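掲示板トップ > 法律・トラブル > 賃貸・敷金 > 家具付き物件の敷金、少額訴訟か調停か

家具付き物件の敷金、少額訴訟か調停か

mochi_kado
はじめまして、長文すみません。急いでるので箇条書き気味です。
家具付きのワンルーム(Vuniaという建物、管理はNaron)を昨年11月に退去。敷金がほぼ全額引かれて戻ってきませんでした。精算書が届いたのが退去からだいぶたってから。項目が11もあって、クロス、カーペット、ベッドのマット、鍵交換、消毒、「備品調整費」とかいう謎の項目まで。
電話→担当者不在。メール→「契約書のとおりです」の一行。またメール→返事なし。
で、少額訴訟をやろうと思って訴状の書式まで落としたんですが、今この状況で裁判所って動いてるんでしょうか。緊急事態宣言で期日がどんどん取り消しになってるって聞いて。
調停のほうがいいのか、待ったほうがいいのか、経験ある方お願いします。ちなみに本人訴訟です。弁護士は費用倒れになるので考えてないです。

sabisuke
動いてるとこと止まってるとこがある。うちの管轄の簡裁は受付はやってる、期日は軒並み取り消し。まず電話。ここで聞いても地域で違うから意味ない。
あと請求額いくら? それで話が全然変わる

mochi_kado
すみません、請求は20万円以下におさまります。印紙が2,000円ですむ範囲。切手代は別で裁判所に聞けと書いてありました。

sabisuke
なら少額訴訟の枠には余裕で入るね。ただ本当に少額訴訟がいいのかは別。

凪ノ介
自分は少額訴訟で敷金取り返しました。おととし。
証拠さえそろってれば早いです。原則一回で終わるし、ラウンドテーブルみたいな席で裁判官がけっこう話を聞いてくれる。怖くないです。
必要だったもの思い出せる範囲で
・契約書のコピー
・重要事項説明書
・精算書
・入居時の写真と退去時の写真
・やりとりのメール印刷したやつ
・相手が会社なら登記の証明書(法務局でとる)
登記のやつ忘れて出直しになったので注意。

hakobune77
>>凪ノ介さん
早いのは相手が応じた場合だけですよ。管理会社や貸主が「通常訴訟に移してください」と言ったらそれで移ります。拒否できません。業者は慣れてるとこほどそうする。
それに少額訴訟は控訴ができない。異議は出せるけど同じ裁判所です。負けたときのこと考えてますか?

凪ノ介
移行されたらされたで、やることあんまり変わらないですけどね… 同じ簡裁だし。回数が増えるだけ

hakobune77
その「回数が増えるだけ」が本人訴訟にはきつい。平日に有給とって何度も行くんですよ。しかも今は次回期日がいつ入るかもわからない。自分は調停をすすめます。申立ての手数料も訴訟より安い。

sabisuke
調停は相手が来なけりゃ終わり。メール無視するような相手が来ると思う?

hakobune77
裁判所から呼出状が来れば態度変わる会社は多いです。うちはそうだった。

sabisuke
n=1じゃん

凪ノ介
それ言ったら自分もn=1です笑

mochi_kado
みなさん早い、ありがとうございます!
一個確認なんですが、被告って管理会社のNaronでいいんですか? それとも大家さん?

kinoko_houmu
横から。契約書の「貸主」の欄を見てください。そこが全てです。
管理会社はたいてい代理か窓口にすぎないので、そこを訴えても「うちは当事者じゃない」で終わることがあります。サブリースなら管理会社=貸主のこともあるので、とにかく契約書。敷金を誰が預かってるかじゃなくて、誰と契約したか、です。
途中でオーナーチェンジしてたら原則は新しい所有者が敷金の返還義務を引き継いでるはず。登記簿とって確認。

mochi_kado
今契約書見ました。貸主の欄は「株式会社Tadell」。え、誰。Naronは「管理業者」のとこに書いてありました。ずっとNaronだと思ってた…

sabisuke
危なかったな。訴状出す前でよかった

kinoko_houmu
ではTadell宛てですね。本店所在地を登記で確認してください、契約書の住所から移転してることがよくあります。
それと契約書の最後のほうに「専属的合意管轄」の条項ないですか? 「本契約に関する紛争は○○地方(簡易)裁判所を第一審の専属的合意管轄裁判所とする」みたいなやつ。

mochi_kado
あります。物件の所在地の裁判所、でした。自分もう引っ越しちゃったので電車でだいぶかかる…

hakobune77
ほらね。何度も通うのきついって言ったのはそこです。

凪ノ介
いや専属って書いてあっても、自分の住所地の簡裁に出して、相手が文句言わなきゃそのまま進むこともあるのでは? 応訴管轄とかいうやつ

kinoko_houmu
合意による専属管轄なら、応訴管轄が生じる余地はあります。ただ最初から相手が移送を申し立ててきたら時間のムダになるので、自分なら合意した裁判所に出します。まあここは考え方。

sabisuke
遠いほうに出して、一回で終わらせるつもりで証拠固めるのが現実的かな。通常訴訟になったら簡裁は書面で陳述扱いにしてくれる場合もあるから毎回行かなくてすむこともある。書記官に聞け

mochi_kado
メモメモ。
証拠なんですけど、退去のときに写真は約200枚撮ってあります。入居時のは十数枚しかなくて、しかもほとんど壁。

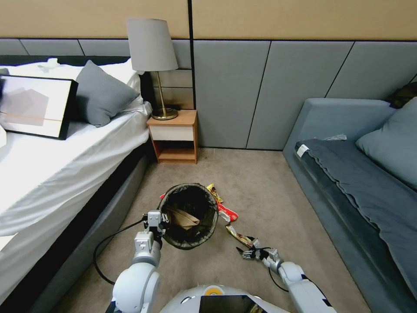 ベッド脇のナイトスタンドとランプ

家具の写真って証拠として意味ありますか? ベッドのマットの「特別清掃」が一番高いんです。

kinoko_houmu
あります。家具付きの場合、家具も賃貸借の対象なので、普通に使って古くなった分は借主負担じゃないという考え方は同じです。ただし設備・備品の一覧表が契約書にくっついてませんか。それが基準になるので。
200枚全部出すのはやめてください。裁判官が困ります。争いのある項目ごとに一、二枚。撮影日がわかるように。

凪ノ介
写真はA4に貼って「甲第○号証」って右上に書いて、撮影者・撮影日・何を撮ったかを下に一行ずつ。自分はワードで作りました。同じものを相手の分も。

momiji_no_tane
こんにちは、似たような境遇なので失礼します。うちもNaron管理です。別の建物。
「備品調整費」うちにもありました! 1,309円。内訳聞いたら「調整の費用です」って。調整とは

mochi_kado
>>momiji_no_taneさん
え!! うちも1,309円です。まったく同じ。部屋の広さも違うだろうに

sabisuke
定額で全員に乗せてるっぽいな

hakobune77
他人の件と一緒でも、契約書に根拠があれば払う義務あるかもしれないですよ。特約の欄は?

mochi_kado
特約には「退去時クリーニング費用は借主負担」とだけ。金額なし。備品調整費という言葉はどこにもないです

kinoko_houmu
クリーニング特約は、金額か範囲が具体的に書いてあって、借主が納得して合意したと言えるかどうかがポイント。金額なしだと争う余地はありますが、必ず勝てるとは言えません。備品調整費は契約に根拠がないなら、素直に「根拠不明」で認めないでいいと思います。

sabisuke
クリーニング代は負ける覚悟で一応入れとく、でいいんじゃね

hakobune77
そういう「一応」がよくない。相場なみのクリーニング代は最初から認めて引いておいたほうが、裁判官の印象も話し合いもうまくいく。

sabisuke
印象で判決書かないだろ

hakobune77
少額訴訟はほとんど和解の話になるんですよ。和解は印象です。

凪ノ介
これはhakobuneさんに一票。自分もクリーニング代は折れて、残りをほぼ満額で和解しました。

momiji_no_tane
ちょっと別の話ですが4月から民法変わりましたよね。敷金の条文ができたとか。あれって私たちに使えるんですか

kinoko_houmu
3月以前に結んだ契約は原則として旧法です。ただ、新しい条文はこれまでの判例や実務を明文化した面が強いので、結論はそこまで変わらないはず。訴状に新しい条文番号を書いちゃうと突っ込まれるので注意。更新の時期によってはややこしくなるので、そこは相談窓口で。

mochi_kado
更新はしてないです。なら旧法ですね。

ところで大学のときの先輩のNazanin Asadiさんが昔この手の手続きを自分でやってて、昨日電話で聞いたら「いきなり訴えるな、先に内容証明」と言われました。やっぱり必要ですか?

sabisuke
法律上は必須じゃない。でも出す。それで払ってくる会社もあるし

hakobune77
ここは珍しく同意。

凪ノ介
自分のときの順番まとめときます。長いけど。

1. 精算書の項目をエクセルに写す。認める/認めない/一部認めるの三つに分ける。ここで頭が冷える。自分は全部認めないつもりだったのに、カーテンのやつは自分が破ったわ…となった

2. 内容証明を出す。宛先は貸主(管理会社にも同じ内容を普通郵便で送っといた)。期限を切る。「本書到達後二週間以内に下記口座へ」みたいな。感情は書かない。配達証明つける。郵便局は扱ってない局もあるから先に確認。今は窓口が時短のとこもあるみたいなので、ネットから出せるe内容証明でもいいかも

3. 待ってる間に証拠の整理。写真を選ぶ、印刷、番号ふる。メールは日付とアドレスが出る形で印刷。電話は日時と相手の名前をメモにしとく。録音なくてもメモは出せた

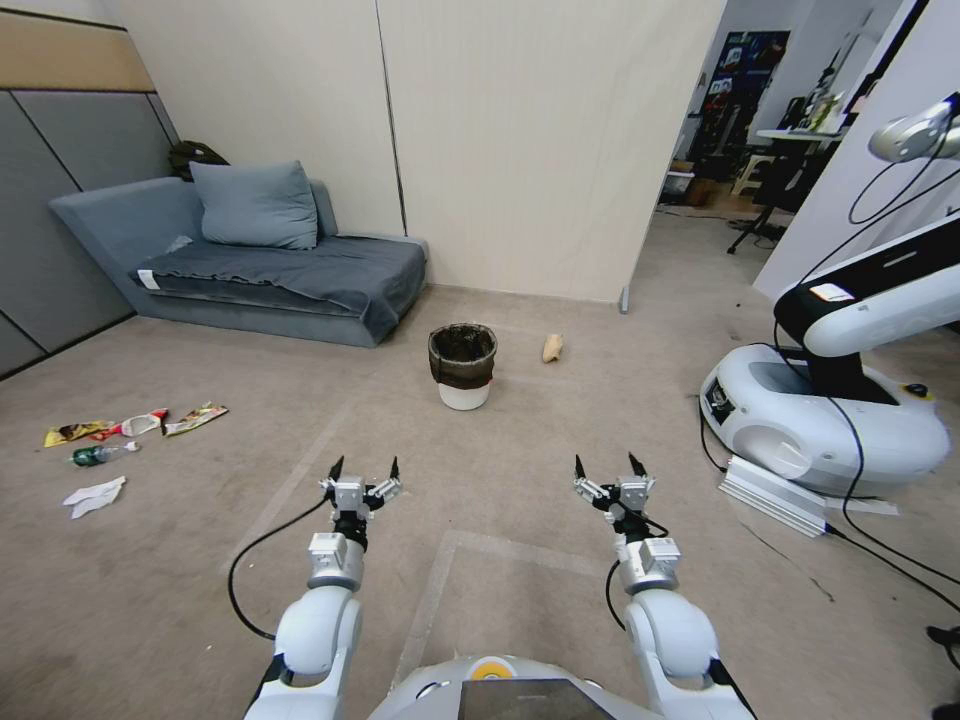

4. 訴状を書く。裁判所のサイトに敷金返還用の書式あり。「紛争の要点」のところは時系列で短く。契約した日、敷金払った日と額、退去して明け渡した日、いくら返ってきたか。自分は最初三ページ書いて書記官さんに「ここまでいりません」と言われた

5. 提出。郵送もできるけど、窓口だとその場で直してもらえる。今は郵送推奨のところが多そう。訂正印用の印鑑忘れずに

6. 相手の答弁書が来たら、それに対する反論を一枚。期日の当日に言おうとしても緊張して飛ぶので紙にする

以上です。誤字あったらすません

momiji_no_tane
保存しました。ありがとうございます…!

kinoko_houmu
よくまとまってます。補足を。1のところで経過年数も見てください。クロスやカーペットは、仮に自分の不注意で汚したとしても、新品の値段を丸ごと払う必要は普通はないです。国交省のガイドラインに考え方が載ってるので印刷して一緒に出すといいです。
あと遅延損害金の利率、これも旧法の契約だと扱いが違うので書式の数字を鵜呑みにしないように。

sabisuke
支払督促はどう? 誰も言ってないけど

kinoko_houmu
相手が異議を出したら通常訴訟になります。争ってる相手にはあまり向きません。しかも申立先は相手の住所地。Tadellの本店が遠方だと余計大変に。

sabisuke
じゃあ却下で

hakobune77
勝ったあとの話も一応。判決とっても払わない会社は払わないです。口座の差押えまで自分でやる気があるかどうか。賃料の振込先の口座は控えておくこと。

mochi_kado
振込先!! 通帳に残ってます。Tadellじゃなくて「ゴレスタニ管理口」みたいな名前でした。Golestani…? また知らない名前が

kinoko_houmu
収納代行か、別会社の口座かもしれません。差押えは原則、債務者本人の名義の口座です。今の段階で追いかけなくて大丈夫ですが、通帳のコピーは残しておいて。

momiji_no_tane
うちの通帳も見てみます。なんか怖くなってきた

sabisuke
怖がるとこじゃない、よくある

mochi_kado
報告です。2020年4月27日(月)、朝イチで簡裁に電話しました。
・受付は郵送でやってる
・ただし新しい期日は当面入らない、いつ入るかは言えない
・調停も同じ
・書類に不備があれば電話で連絡くれる
とのことでした。書記官さんめちゃ丁寧だった。
なので連休中に内容証明の文面つくります。登記は郵送で請求しました(オンラインのほうが安いのあとで知った…)。
担当者の名前はメールにTala Twalさんと書いてあったんですが、内容証明の宛名に入れるべきですか?

kinoko_houmu
入れなくていいです。貸主の会社名と代表取締役の氏名。担当者個人は当事者ではないので。Naronに送る普通郵便のほうには「ご担当者様」で入れても構いません。

hakobune77
調停も止まってるなら、まあ内容証明で様子見でいいと思います。自分の調停推しはいったん引っ込めます。いったんね

sabisuke
はいはい

凪ノ介
文面、名前と住所伏せてここに貼ってくれたら見ますよ。素人目線ですが

mochi_kado
助かります。クリーニング代を認めるかどうかまだ迷ってて、そこ二通り書いてみます。備品調整費は認めません。

momiji_no_tane
そこは私も認めません。自分の分は別スレ立てますね、ごちゃごちゃになるので

sabisuke
立てたらリンク貼って。あと貸主の欄、先に見とけよ

momiji_no_tane
見ました。うちもTadellでした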